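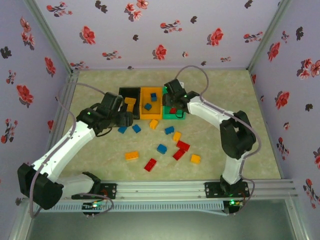 Building blocks out on the mat, flowery walls behind

Lemside Parents > Toddlers and Up > Dropping the nap, what did you do with the afternoons?

porridgeandpegs
5/16/19
Well, it has happened. My daughter is nearly three and she has given up her nap! I thought I'd be in mourning for it (that was my tea and biscuit time) but we've just had the loveliest fortnight. We go out after lunch now, properly out, no clock-watching, and she's in bed and asleep by half six. Yesterday we walked all the way along the river to the ducks and back and she only asked to be carried once.

The tricky bit is four o'clock. She goes glassy and starts crying at things like the wrong spoon. So I'd love to hear what everyone did with that last stretch before tea. Quiet time? Bath early? Telly? Tell me everything.

twosocksmissing
Oh congratulations, it's a whole new world! We did an early bath and it was magic. In at four, pyjamas on by half past, tea in pyjamas. My son thought eating beans in his pyjamas was the most exciting thing ever to happen to a person.

hetty_b_mum
I'm going to be the grump and say don't give up on the nap yet. Mine "dropped" hers at the same age, and three weeks later she was back to sleeping an hour and a half every day and carried on until she was nearly four. Falling apart at four o'clock says to me she still needs it. Could you try putting her down a bit later for a week?

porridgeandpegs
Not grumpy at all! I did try, she sang in there for fifty minutes. The whole of Wheels on the Bus, with some new verses about yoghurt.

moorhen77
The yoghurt verses!! I want to hear those.

We do a rest box. It's an old shoebox that only comes out after lunch, and I swap what's in it on Sunday nights when they're asleep. Current contents: a lift-the-flap book, a purse with a zip, some big buttons on a lace, a torch. She takes it on to my bed and I lie next to her and we don't talk. Half an hour on a good day, ten minutes on a bad one.

Dad_of_Pudding
Stealing the rest box. We had the Stedari audio player for a birthday and that did the same job here, stories on with the curtains half shut. He has listened to the one about the hedgehog 302 times by my reckoning. I can recite it. I do the voices now.

hetty_b_mum
See, I found stories wound mine up, she'd be off the bed acting them out. Singing for fifty minutes still counts as a rest in my book, by the way. I'd leave her to it.

twosocksmissing
I don't agree with that one, sorry Hetty. If mine was lying awake in the day he thought bedtime was for lying awake too, and we had weeks of him shouting for water at nine at night. As soon as we stopped putting him in the bedroom at lunchtime it all settled down.

hetty_b_mum
Fair enough, they're all different. Mine would have slept on a washing line.

porridgeandpegs
So we tried the early bath and it was BRILLIANT. She stayed in for forty minutes pouring water from one cup to another, and there were no tears about spoons. I did tea in pyjamas as well and you're right, it went down as a great treat.

Rest box is next. I've got a tin that would do nicely and I've already put in a tape measure and her nan's old bangles.

moorhen77
A tape measure is inspired. Mine would measure the cat.

Watch out for the car, though! Anything after three and she'll be gone in five minutes, then up until ten. I sing very loudly all the way home from the shops with the windows down.

Dad_of_Pudding
Crackers. Hand back one breadstick per set of traffic lights. Works as far as the roundabout.

porridgeandpegs
Breadsticks bought. We're at my mum's this weekend, which is forty minutes each way, so I'll report back!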